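What the Hikley by-election count looked like from the back of the hall

I put my name down to be a scrutineer for the Hikley ward by-election, and since a couple of people have asked what that involves, I'm writing it up while I still remember it. The vacancy came up in September when the sitting councillor moved away, and it took until 3rd February to fill it. I don't know why it took that long. The council's notice only said there had been a delay with the roll.

I was there for Tarmo Dzene, who ran as an independent. I'm not a member of anything. I met him at a meeting about the Dustard Road bus stop, liked what he said about the footpaths, and offered to help. Mostly that meant letterboxing. I did the streets between the oval and Zollel Lane, which is hillier than it looks on the map, and one dog on the corner got hold of my sleeve.

Polls closed at six. You have to be inside before the doors are locked, so I got there at twenty to and sat in the car with a sandwich. Inside they check your form, give you a lanyard and tell you the rules. You can look at any ballot paper but you can't touch one. You can ask for a paper to be set aside, and the returning officer decides. No phones on the counting floor. Pens are fine as long as they aren't the same colour as the staff ones.

The first sort is quick. The papers get tipped out, unfolded and put into piles by first preference, and by seven you could see from the height of the piles that it was between Tarmo and Ms Malý. The third candidate was well behind, but her preferences were going to matter.

Most of my evening was spent looking at informal papers. There were 143 of them, a lot of them blank. Others had a tick in one box and nothing else, which used to be allowed under the old council rules and isn't now. A few had comments written on them, mainly about parking. I asked for one paper to be set aside where a 1 looked like a 7. It was ruled informal, and looking at it again I think that was the right call.

The total came to 2766 votes, which is low even for a by-election. It rained until lunch, and the early voting centre was only open on weekdays, so anyone who works out of town missed it. I'd like to see that changed before the next full election and I've written to the council about it.

After preferences Malý was ahead by 140. There was a check count of one bundle that had been put in the wrong tray, and it moved the margin by 2, then moved it straight back when they found the other half of the bundle. Tarmo shook hands with everyone, thanked the staff and went home. He says he hasn't decided about running again. 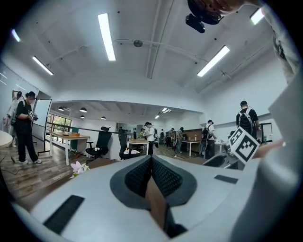 Hands and equipment at close quarters.

If you're thinking of doing it, wear comfortable shoes and eat first. There were chairs but you can't see anything from them. We finished just before eleven, and the only food was a plate of biscuits on the staff side of the barrier.

Councillor Malý gets sworn in at the next ordinary meeting, which is open to the public. The footpath money is on the agenda for the same night, so I'll be going along. I also still have a box of Tarmo's leaflets in the garage, if anyone has a use for scrap paper printed on one side.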